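Search the site
Search
Home News Community What's on Jobs Contact

Basket library opens its new room in Sukville

2021-10-16
By Marijke Wuyts

A lending library for baskets and other household containers has moved into a room of its own in Sukville, and residents can borrow from it starting this weekend.

The library is run by Sesa, a local reuse group set up in 2009. Until now its stock was kept in a cupboard at the Jalali community centre, where borrowers had to ask for the key at the front desk and wait for someone to bring things out.

"People want to see what they are taking home," said Oona Väisänen, who manages lending for the group. "A picnic basket and a bread basket are very different sizes and you can't tell from a list."

The group has 71 baskets on its books. Most were given by households in Sukville and Didodton, and a few came from a shop that closed last year. They are lent for 10 days at a time. There is no charge, although a small deposit is taken for the larger ones and returned when the basket comes back clean.

The most popular items are shallow baskets for buffets and christenings, followed by the deep ones with lids, which families take on camping trips. Väisänen said the group had 74 loans in September, its busiest month so far.

The new room has white walls and a herringbone wooden floor. Returned baskets are put out on a white desk along one wall, where they are looked over for broken canes and loose handles before going back into stock. Anything left inside is taken out and kept for the borrower to collect.

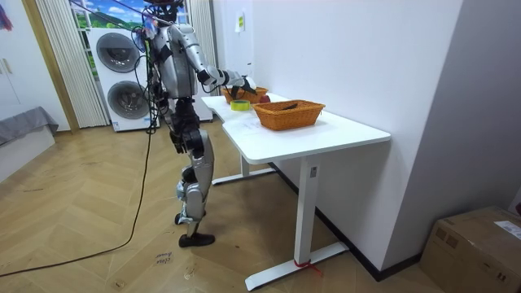 2 min read

The desk has room for a couple of baskets at a time, among them a rectangular one in orange-brown wicker. Väisänen said the checks had become quicker since the move and that she hoped to get returned items back into stock on the same day.

Repairs are done by two members who learned caning at evening classes in Didodton. They will hold a drop-in session in November for anyone who wants to bring a damaged basket of their own. Materials will be provided, but people are asked to leave painted or varnished baskets at home.

Sesa is still looking for round baskets with handles, and for laundry baskets in any condition that will hold a load. Plastic crates are not needed at present.

The library is open on Saturdays from 10 until noon. Borrowers should bring proof of address on their first visit. Returns can also be left at the Jalali centre during the week, with the borrower's name on a label tied to the handle.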